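November, just after nine at night

What a good day! I've finally started on the packing for Jukholm and I'm so pleased with myself that I had to write it down before bed.

It began with the bags. Hatice Bayram rang at breakfast to remind me that the bus people allow 2 bags each and not a crumb more, and I'd been picturing the big suitcase, so that was a jolt. Then I remembered the totes in the hall cupboard, the thin see-through sort. I love them! You can tell what's in each one without tipping the whole lot out on the floor, which was my entire evening last time we went away (I still haven't found the other grey sock).

So out came everything. Soft toys for Hatice's little ones, drinks for the road, the odds and ends I've been putting aside since winter. I've decided the soft things go in last, on top, where small hands can get at them when somebody gets grumpy past Flurnness. It's a long stretch after there, some 300 kilometres, and the only stop worth the name is Vương, where they do that marvellous broth with the lime and all the herbs. I'm going to have two bowls and I don't care who sees me.

I had a proper think about colours as well. Green bag for the kids, so I can just say "the green one" from my seat and anyone can pass it along. Mine can be whatever's left. I've put $40 in my coat pocket for snacks and I've promised not to touch it before we leave, though the bakery on the corner is already making that difficult.

Still to do: ring Mum, water the ferns, find the good torch, and ask Hatice if she wants the spare pillow. Oh, and pick up my sandals from the repair place, they'll be shut if I leave it too late again.

The green one's coming along nicely, and I can't wait to see the kids dive into it!
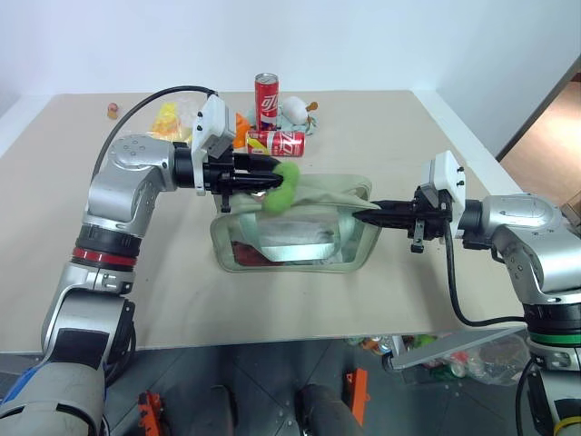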